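Sodell Community Hall Association
Minutes of the March meeting

The chair opened the meeting at 7:05 p.m. There were 20 members present and a quorum was declared. The minutes of the previous meeting were approved with one correction: the rental deposit for the small room is per booking, and had been written down as per day.

Finances
The operating account stands at $2,877. Income for the month came mostly from hall rentals and the soup supper. The largest bill was heating oil. A member asked why the oil bill was higher than last winter's when the hall was closed for a week in between. The price per gallon went up, and the thermostat in the back hall was found set at 74 on two mornings. It was agreed to put a cover on it.

Roof and gutters
Two quotes have come in for the north gutter. MacBrayne quoted for replacing the full run and both downspouts. Ukitz quoted for patching the seams only, with a one-year guarantee. Discussion went on for a while. Several members felt the patching had been tried before – the east side was patched and leaked again by fall. Moved and seconded to accept the MacBrayne quote, provided they can start before the end of May. Carried, two opposed.

Water stain over the stage: no change. Leave until the gutter is done.

Parking
The Wutarow road crew will be resurfacing the lane and has asked to keep some of its equipment in our lot overnight. Agreed, as long as the two spaces by the ramp stay clear. A letter will be sent.

Kitchen
The left front burner is still not lighting without a match. The part is on order. Groups using the kitchen are again reminded to take their leftovers home. The refrigerator was cleaned out and a list of what was found is on the door, for anyone missing a casserole dish.

Spring rummage sale
Drop-off will be in the main hall from 9 a.m. until noon. No mattresses, no tube televisions, no encyclopedias. Last year's sale brought in $302 after expenses. Tables will be set up the evening before and help is needed with that more than with the sale itself. Moved to spend up to $234 on new folding chairs out of this year's proceeds. Carried.

Other business
The side door key is missing from the hook again. If it does not turn up by the next meeting the lock will be changed and keys signed for.

The meeting closed at 8:40 p.m.

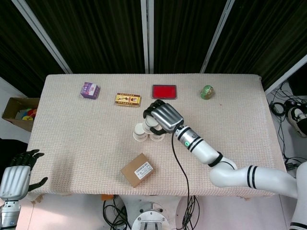
Items for the next agenda should be left in the office mailbox by the end of the month – late items will be held over to May.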